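Home & Table > Kitchen Textiles > Tablecloths
By the Tremholm shop desk, September
617 shares | 2 comments

Kiltum Wipe-Clean Tablecloth, item 3185

We have sold a lot of table coverings at Tremholm and this is the one we keep taking home ourselves! The Kiltum is a coated cloth with a soft backing, so it grips the tabletop when somebody drags a cereal bowl across it, and it hangs nicely at the corners instead of sticking out like cardboard (anyone who has owned a cheap vinyl one knows the look).

The coating is the good part. Coffee, soy sauce, beet juice, washable marker – a damp rag and you're done. Turmeric is the one thing we'd hurry for. Don't put a hot pan straight on it, and don't iron the top side. If it arrives with fold lines, lay it out flat in a warm room overnight and most of them will be gone by breakfast, or run a hair dryer over the back on low.

It's sold by length off the roll, and every roll is 55 inches wide, which suits most four- and six-seat tables. Cut edges don't fray, so you can trim it with kitchen scissors for a round table, a shelf or the bottom of a drawer. We love it under a sewing machine too, pins slide right off into your hand.

Prints change through the year. Nindonitz is the plain woven look in gray or oat, and Trịnh is the small blue flower that sold out twice last spring and is finally back. The busier café prints have a bit of shine to them and hide crumbs beautifully between wipes! 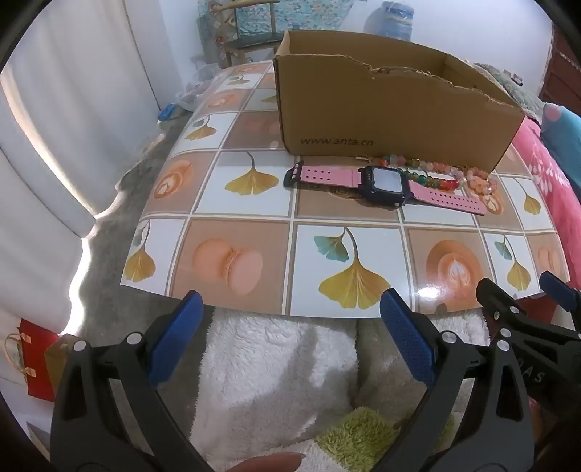 Ginkgo leaves, pink macarons and latte cups in a tiled print.

Backing: 100 percent cotton
Finish: matte or glossy, depending on the print
Care: wipe with mild soap, no machine washing, no bleach
Storage: roll it, print side out

Samples are free and come as a square big enough to spill something on, so please do. Order your length a little generous if you like a long drop at the sides. Cut pieces can't come back unless there's a flaw in the print, but uncut samples and full rolls can.

Tagged: oilcloth, easy clean, everyday table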